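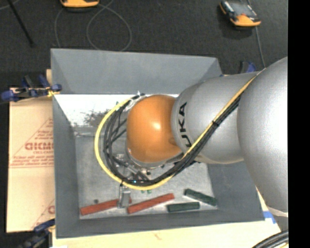

Stakano Opens 21-Day Home Pilates Challenge to All Members

PLAVECK, April 29, 2025 – Fitness app Stakano has opened its spring pilates challenge to all members, including those on the free plan. The challenge runs for 21 days and can be started at any time until the end of the season. Until now it was offered only to subscribers in Plaveck and Urkholm who took part in a trial.

Each day has one video class and one short stretching session. Classes are done on a mat and need no other equipment, although a few in the final week give the option of a resistance band. Members who miss a day can pick up where they left off, and the app will move the rest of the schedule back to match.

A total of 882 people signed up for the trial. Of those, 211 completed every class on the schedule. Stakano asked all participants for comments and made several changes before the wider release. The most common request was for slower instruction in the first few classes, and these have been filmed again with more time spent on breathing, neck position and getting up from the floor safely. Participants also asked for a way to turn off the background music while keeping the instructor's voice, and that setting is now in the class menu.

The challenge comes in 2 levels. The first is meant for people who have never done pilates or who are returning after a long break. The second assumes that the member already knows the basic mat exercises and moves sooner to side planks, leg circles and the full roll-up. Members can switch levels at any point from the settings page without losing the days they have completed.

As before, members may post a photo of a favorite pose to the challenge page in the app. Posting is optional and does not affect progress. Photos can be shared with all members, with friends only or kept in a private album. Comments are turned off by default for new accounts – members who want them can turn them on in their profile.

The classes were developed with Coman, a pilates and yoga studio in Urkholm that has worked with Stakano on its beginner yoga series. Coman will also hold in-person sessions that follow the same program. These are booked through the studio and are charged separately. Studio places are limited, and people on the waiting list will be told by email when one opens up.

Stakano advises anyone who is pregnant, recovering from surgery or being treated for a back or joint problem to speak with a doctor before starting. Notes on easier versions of each exercise are listed under the video.

The challenge is available now in the current version of the Stakano app for phones and tablets. Members using an older version will need to update before the challenge appears on the home screen. Classes can be downloaded for use without a connection, and captions are available in English.

About Stakano

Stakano makes a fitness app with guided classes in yoga, pilates, stretching and walking. The company is based in Plaveck.

Press questions may be sent through the media form on the Stakano website.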